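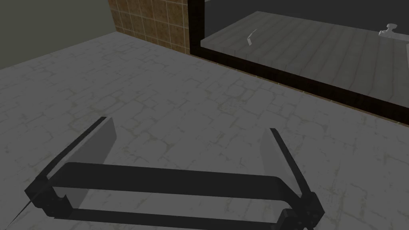 Who signs off a gripper's speed limit before it is used near people? The integrator signs first, and the site safety lead countersigns once the force measurements are on file.

Sun 5 July

Wrote that out as the opening entry of the Skistow handbook, section 19. Settimio Costa wanted the two signatures in either order. I kept the order. A countersignature on an empty form has happened once already, in November, and the form had to be withdrawn.

Rest of the morning on the simulation clause. Current wording lets a simulated run count as evidence of reach and clearance, but not of pinch force. Kept that. Added that the run must record the finger opening at the start and the software version, and that the jaws start open with nothing held. Floor texture and wall finish are left to whoever builds the room. Counter height is not, and has to match the site drawing.

Sofia Panagiotou sent 21 comments on the draft. Most concern terms. She wants "parallel-jaw gripper" used throughout, where Pondico's template says "end effector" in some places and "hand" in others. Agreed. She also asks for a hold point before any move from open floor to a work surface. Agreed for first runs only. On repeat runs it adds time and the log already covers it.

Not settled: how long to keep the logs. Lollov keeps theirs for 30 days, too short if a complaint comes in late. I have put 30 months in the margin with a query.

Form 1727 still has the old heading and no field for the simulator version. Colour coding on page two does not print in grey. Fix both before the draft goes to Vrettos.

Stopped at four. Comments 15 to 21 left for tomorrow.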